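25 June 2025

Handover at the Verkham air base this morning. The Flemen government signed for the second patrol plane, 14 months after the first request. Woo-jin Ryu spoke for the ministry and kept it short. The crew has 100 hours of training left before it can fly alone.
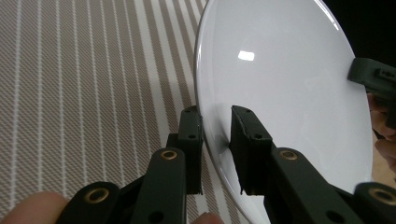 The fuel agreement is still open. Turcotte wants to pay for 3 years and Granis wants a longer term, and neither side moved in February. I went over the draft again at home. Next to a glossy white plate the pages looked gray and much handled. I marked two clauses on basing rights and left the rest.
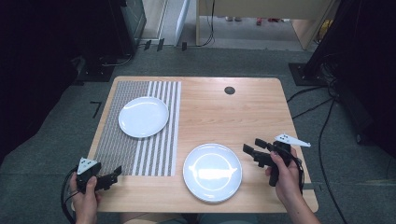 Two plates, one on the striped placemat.

Woo-jin Hong called late. The navy wants 20 more seats on the maintenance course. I said to put it in writing. Car at six tomorrow.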